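Nellbridge workshop notebook
Print this page | E-mail this page

Fri 17 December

Dye trials, leather repair bench

Carried on with the filler and colour tests left over from October. The aim is still to find a filler that takes a dye coat without going dull over the patch, and which bends with the hide once it has cured.

Cut 12 strips from the pale upholstery hide that came from Jukgate. Scored each one across the grain side with the blunt scalpel, wiped down with alcohol and left on the rack over lunch. Half were filled with the Fetico paste, half with our own mix. The Fetico goes on more easily but drags if you go back over it. Ours needs two thin coats and a rub with fine paper between them.

Cured everything in the warm cupboard at 36 degrees overnight. I had it hotter last time and the edges lifted on most of the strips, so I would leave the dial alone from now on. Please don't use the cupboard for drying gloves while there are samples in it.
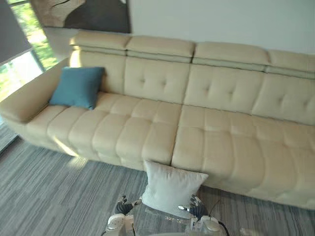
Colour matching took most of the afternoon. Pale shades are harder than browns because any yellow in the binder comes through at once. A cream sofa with a slight shine on it, set near a window, is a hard test for a patch, as the light runs across the seat tufts and picks out any flat area. For that reason I checked every strip at the window as well as under the bench lamp. Number 13 on the shade card was nearest to the hide but came out a touch pink by daylight. A drop of green in 100 ml cured that. Two drops was too much and I had to start the pot again.

Flex test next. Bent each strip over the dowel by hand, grain side out, then left them clamped round it for an hour. Fetico strips: fine cracks on two, the rest sound. Our mix: one cracked, and that was the one where I hurried the second coat. It isn't enough to choose between them yet.

Sheen is still the problem. The matt topcoat hides the repair on plain leather but leaves a grey bloom in the creases. The satin is better there - though it shows brush marks, so it will have to be sprayed or dabbed on with sponge. We are nearly out of sponge.

Still to do: rub test with a damp cloth, repeat the flex test with the strips cold, ask Barros if they will sell the satin in the small tins. Spare strips are in the flat drawer, labelled on the back in pencil. The green pot is mixed and sealed, shake before use.

Comments (3)

Tried the green with the Fetico paste as well. It matches wet but dries darker, so let it go off fully before you judge it.

Which alcohol was this? The stuff in the blue bottle took the finish off my last sample.

Barros only do the satin in large tins. I rang them. There is half a tin of the old batch on the top shelf if you want it for the rub test.

Contact the workshop | Copyright Nellbridge | Back to top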